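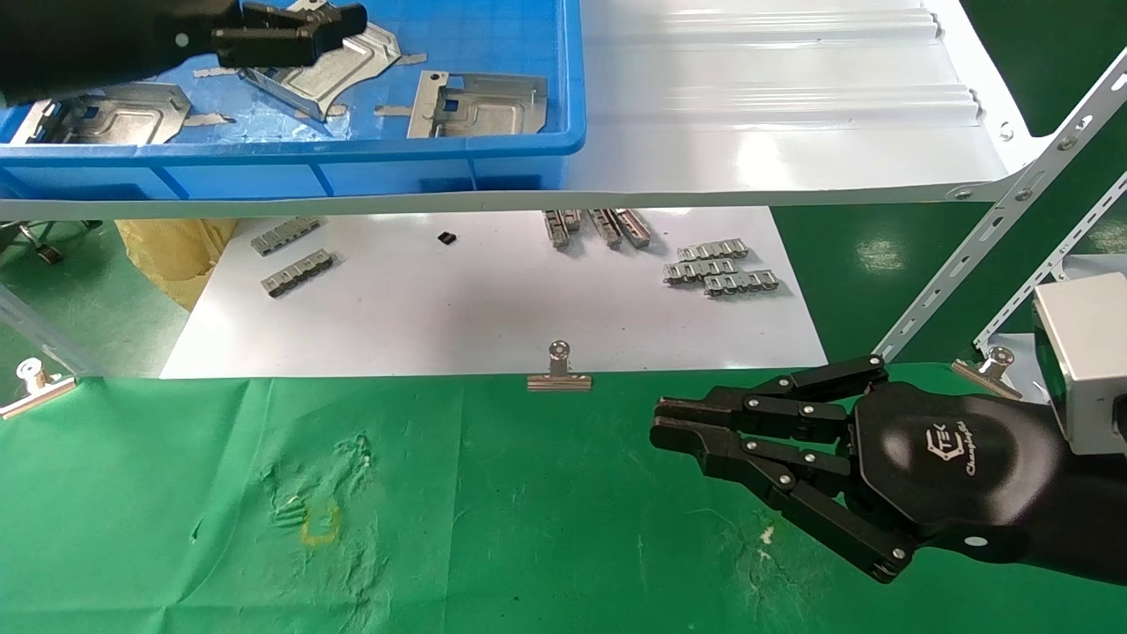
Issue 4, page 2

# Returnable crates: questions from suppliers

These answers apply to all suppliers delivering pressed and folded parts to Pretard under the crate pool. Terms for cardboard and single-trip packing are in the purchase conditions.

## Who owns the crates?

Drundeo owns them. Pretard rents them by the day and passes them to suppliers without charge for the first 28 days. After that the daily rate is charged to whichever account holds the crate.

## How do I order empties?

Send form 702 before 11 am for collection the next working day. Orders go out in full layers only. If you ask for a part layer, the quantity is rounded up.

## Can I use my own crates?

Only for samples and first-off parts. Mark them "supplier property" on two sides and state on the delivery note whether you want them back. Unmarked crates enter the pool and cannot be traced afterwards.

## What may be packed together?

One part number per crate. Left- and right-hand versions count as separate part numbers, even where they share a drawing.

## Do galvanised parts need paper between them?

Not as a rule. Parts with a visible face in the finished product do need it -- check the drawing for note V. Oiled parts need a liner, folded over the top layer. Newspaper is not accepted.

## Where does the label go?

In the holder on the short side. Do not glue labels to the wall of the crate. Removing glue is charged as cleaning under code 838.

## What if a crate arrives damaged?

Put it aside and report it within two working days of receipt. Cracked bases and broken rims count as damage; scratches and faded colour do not. Damage reported later is charged to the account holding the crate.

## My balance does not match yours. What now?

Ask for a statement of movements and compare it with your signed delivery notes. The usual cause is a return booked to the wrong site: Kamance and Chávez have separate accounts, and a crate sent to one is not credited to the other. Send corrections to Jinlong Peng with copies of the notes.

## Who answers packing questions?

Nidia Cáceres, extension 1469, until 4 pm. New packing proposals must be sent in writing with a drawing and the filled weight per crate.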